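The Arm Was the Easy Part to Buy
7 min read

When Cetham, a returns and repacking firm, decided last year to try a picking cell, the first meeting was about the arm. So were the second and the third. Fereshteh Ebrahimi, who ran the budget, says she had a folder of arm quotes before she had a single price for anything else.

"We had one line that said 'other,'" she says. "By June, 'other' was bigger than the arm."

The job was mixed household goods: take one item out of a bin, put it somewhere else, repeat. Small things, soft things, things with long handles. The firm gave itself 14 weeks to decide whether to buy a full line from Testilov, its integrator, or keep the work by hand.

The gripper took most of the early money. Petro Kobzar, the project's engineer, bought one and budgeted for no spares. He now puts down 4 sets of fingertips for every gripper and treats them like printer ink. Cables are next on his list. The ones that run along an arm bend every time it moves, and he wants a replacement set on the shelf before the cell starts work.
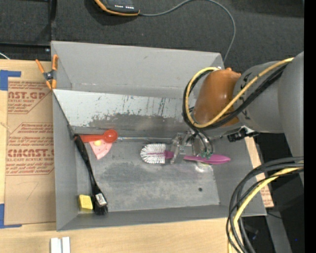
Bins are cheap, and that is why they get left out of plans. Kobzar priced a custom one with sloped sides and then spent a month on test objects. He recommends buying those from an ordinary store, in odd shapes, and writing down what each one cost. Cetham's whole set came to $981, which Ebrahimi approved without a meeting.

Labor was harder to estimate. The Testilov quote covered installation and two days of training. It did not cover the person who refills the bin, restarts the cell and logs failed picks. Cetham put that at 70 hours a month during the trial and charged it to the project, over the objections of the warehouse side, which wanted it hidden in general overhead.

Jinlong Feng, who plans equipment for the Cirport site, has asked for the same spreadsheet with one change. He wants floor space priced by the month, including the area around the table where people stand.

Cetham has not signed for the full line. Ebrahimi has asked for a second quote with spares, fixtures and service listed separately, and a decision is due after the next budget round. The trial cell stays where it is until then.

Comments

Kam-wah Yeh
We also forgot spare cables. Ours came with a three-week wait. Order them with the arm.

Cyril Gosling
Did the 70 hours include cleaning? We never put that in and it adds up.

Ho
Would like to see the spreadsheet if Cetham is willing to share it.

More in Equipment
Lease or Buy: Reading the Service Terms
What Integrators Leave Off the Quote
Pricing Floor Space in a Shared Warehouse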